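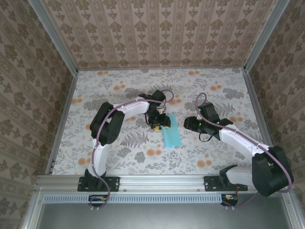 Someone wrote to the Clatholm sewing list:

> I'm lining the bedroom curtains at last and the shop says I can skip
> washing the cotton first, it's all pre-shrunk now. Is that true? I've
> got the Oltia plain weave and I'd hate to wash a huge length of it in
> my little machine if I don't have to. Also, do I need to wash the
> lining too, or just the face fabric?

Oh, please wash it! I know, I know, it's a pain, and it comes out of the machine twisted up like a rope. But I skipped it once, on kitchen curtains in the house at Pruitt, and the first time I laundered them they went up 2 inches. They had been sitting nicely on the sill and after that they looked like pants on a kid who's had a growth spurt. I had no hem left to let down either, having been stingy there too.

What I do now is run a zigzag along both raw ends so they don't fray into string, then wash the fabric exactly the way I plan to wash the finished curtain. If you're going to be good and use cold water forever, fine, use cold. I know myself, so mine gets warm. Then out on the line, and iron it while it's still a little damp.

And yes, do the lining too. Lining that shrinks more than the face fabric will pull the whole bottom edge up into a pucker, and lining that shrinks less hangs out underneath like a slip. I've had both. 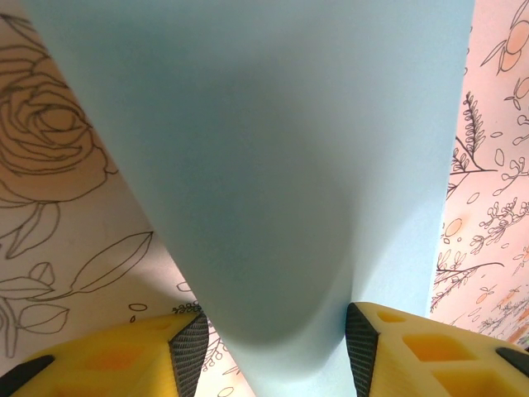 If your machine is really tiny, cut the lengths first and wash them one at a time. Just cut them generously. My bedroom windows are only 22 inches wide, so I get away with a single width on each side and it all fits in the drum with room to move, which helps a lot with wrinkles. Color matters here too, I think. On a pale blue like this one every fold reads as a soft gray shadow, and a crease down the middle is going to catch your eye each time you walk in the room. With a busy print you can be a lot lazier about the ironing.

On hems, I'd wait. Hang the curtains with the bottoms just pinned and leave them alone for a couple of days before you sew anything. Plain weave doesn't drop much but the heavier Ilberg stuff certainly does, and I've had one side come out longer than the other more than once.

There's an old thread on header tape in the archive if you haven't settled on that yet. We're up to 2,845 messages in there now, so search for "pencil pleat" or you'll be scrolling till March.

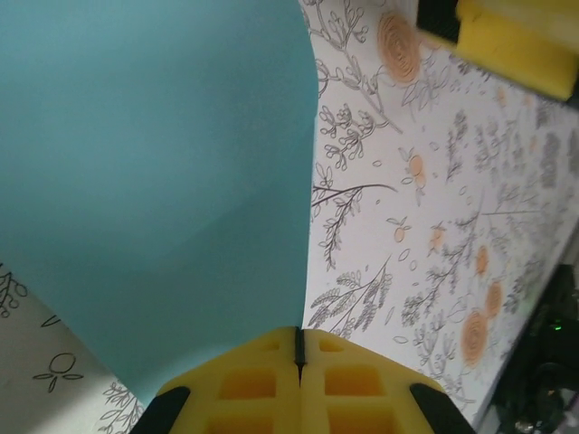 Light blue next to the botanical print.

One more thing, does anybody still have the pattern for the tiebacks with the curved edge? I lent mine out and would love to trace a copy. I can pay postage.

Happy sewing!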